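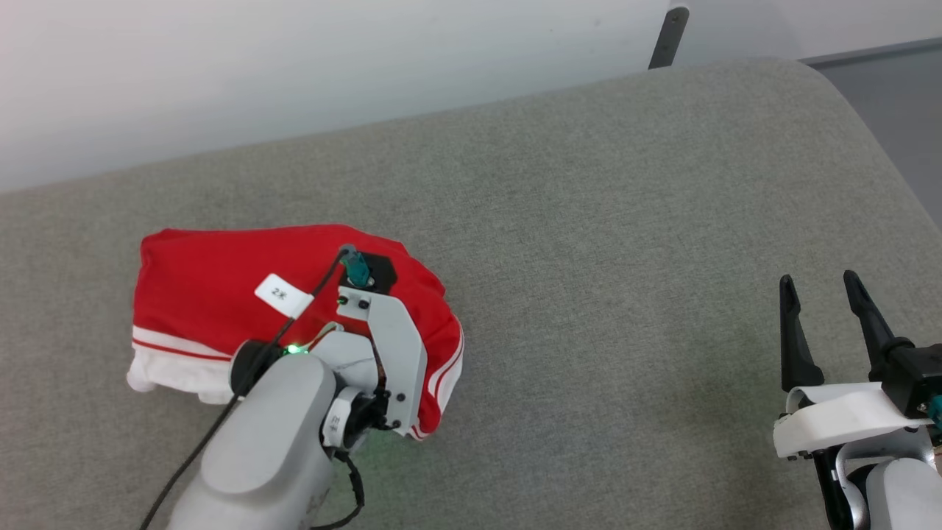 Red shorts, most likely, on a gray seat.

I said I'd write up the first few months of running, mostly for the two people who asked in the comments how it was going. It's going fine. I started in July, which was a bad month to pick, and I kept at it through the heat by going out before six in the morning.

The plan I used was a plain one. Run a little, walk a little, three times a week, and add some running each week. I dropped it after week five and made up my own. I now run the same loop every time, from my street down to the canal, along the towpath toward Stamthorpe, over the second footbridge and back up the hill. I measured it on a map and it comes to 3 miles if I go all the way to the bridge and turn around by the post. The hill is at the end. I have tried it the other way around and it's worse, you get to the towpath with nothing left and the surface is rough there.

My first full loop without walking took long enough that I didn't write it down. I write down everything else. I have a notebook with the date, the weather, how my knees were and what I ate before. The food column has been the useful one. Toast is fine. Cereal is not fine. Coffee makes no difference that I can find, so I drink it.

Shoes: I bought mine at El-Sayed, the shop on the corner in Herstead, after wearing an old pair of tennis shoes for the first month. They had me jog up and down the sidewalk outside and then brought out four boxes. I picked the second cheapest. My shins stopped hurting within a couple of weeks, though I had also started stretching by then, so I can't say which one did it.

Clothes I don't have much to say about. I own two pairs of shorts and wash them a lot. Anything cotton gets heavy and rubs. Socks matter more than I expected and I'd spend the money there first.

I entered one race, the Curunthorpe 10K. There were 637 people in it according to the results sheet, and I finished well into the back half. The course goes out past the water tower and has a long flat stretch where you can see everyone ahead of you, which I didn't enjoy. They ran out of cups at the second water stop and people were drinking straight from the jugs. I went out too fast -- everyone told me I would -- and walked for a bit after the fourth mile. Then I ran the rest. I was sore for two days, mainly in the hips.

Since then I've gone back to the loop. I have been out 23 times since the race and skipped when it was icy. The towpath floods by the lower lock after heavy rain, so on those days I stay on the road and go as far as the feed store.

For spring I'd like to do Curunthorpe again and not walk. I also need to find somewhere with a longer hill, and a better light for the dark mornings, because the one I have slides down over my eyes. If you've got one that stays put, leave the name in the comments.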